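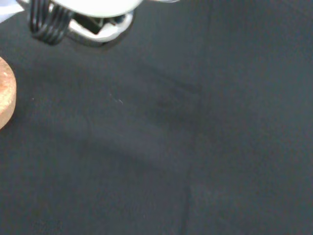 Put a dark cloth down or you'll never see the clear stuff, was the reply I got on the Otau swap board when I asked how to stop chipping glassware. OK so I did that. Black cloth over most of the worktable. And yes, much easier to spot a glass edge now. But new problem – the cloth creeps. Every time somebody leans on the table the whole lot shifts, and it's got racks standing on it.

The racks are clear acrylic, the kind with a row of round holes. Tubes with the stopcock on the side go in those. Small round flask sits in a cork ring, plastic funnel in the neck of it.
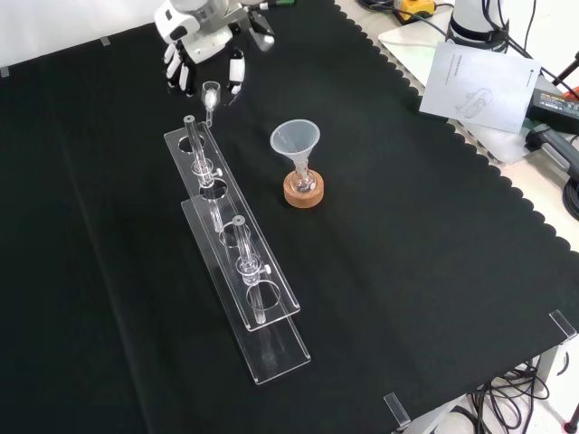
So what I want to know: do I pin the cloth down, swap it for something grippier, or just get heavier racks? Don't want to spend much, 20 dollars tops. Also do you put the racks end to end or side by side, I keep going back and forth. Lost 3 tubes since November and I'd like to stop there. Table is at the Bivstead shared workshop so nothing permanent, no glue or screws.

stopcock_drawer
2018-05-09

Print this page | E-mail this page

fritted_and_tired

Keep the cloth, it's the right idea. Put shelf liner under it, the rubbery open mesh stuff from the kitchen aisle. Cut it a bit smaller than the cloth so it doesnt stick out. Mine hasn't moved and I lean on everything.

Racks – side by side if you have the width. End to end is fine for reaching but one knock on the end goes down the whole line. Leave a finger's gap between them either way. And turn the stopcocks so the knobs don't point at the side you work from, sleeves catch them. That was how I lost most of mine, not tipping at all.

Cork ring is fine where it is. Take the funnel out when you're not pouring though, a small flask with a wide funnel on top is top heavy even in a ring.

Sầm

just clamp it. spring clamps on the table edge, 3 or 4, done

brakville_bench

Agree on the liner. I'd skip clamps if the cloth has any kind of fancy edge, they chew it up. Also wash the cloth first, new black cotton sheds and you get lint on every tube. We had 14 of them to re-rinse after one afternoon, never again.

Don't bother with heavier racks. Acrylic is light but if the tubes go well down throught the holes they're pretty steady. Check for wobble in the legs before you load it up, if one is off a folded bit of card under it does the job.

Contact us | Copyright | Back to top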